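Section 4: Setting your daily calorie and water targets

Your Plerivon tracker needs a profile before it can suggest meal sizes. Have the Zonia app open and the tracker within reach.

1. Tap Profile, then Body Data. Enter your height, weight and age.
2. Choose an activity level. If you train on most days, pick High.
3. Tap Meals and select 2 or 4 meals per day. Snacks are logged separately.
4. Enter your breakfast target. The screen shows 688 kcal until you change it.
5. Hold the side button until the tracker buzzes, then tap Sync.

Note: Targets changed after 9 p.m. take effect the next morning.
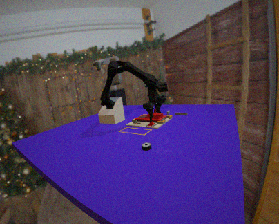

Robot arm over a red part on a cream fixture plate (computer rendering).

Athletes on a heavy training plan can raise the daily limit up to 3310 kcal. Open Meals, tap Advanced and move the slider. The app asks you to confirm before it saves.

Caution: Do not use the Advanced setting if you are pregnant or under medical care for a heart or kidney condition. Talk to your doctor first.

If Sync fails, close the app, turn Bluetooth off and on, and repeat step 5. To copy your targets to a Bondetham kitchen scale, go to Section 5.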